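Packing soft toys: your first two-handed demos

I love this task for beginners! Soft toys forgive a clumsy grip, and you'll feel the rhythm of the two hand-held grippers fast. Put an open tray on the bed, take one gripper in each hand and close the jaws slowly on the toy's middle.
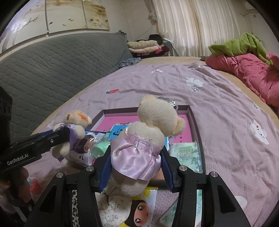 Keep both tips in view while you move — if one drifts out, bring it back before you let go. Lower, open, lift straight up, then pause for 2 seconds.

Wulan Chin got through 29 takes before lunch this way. Save yours to the Culby folder and start the next one.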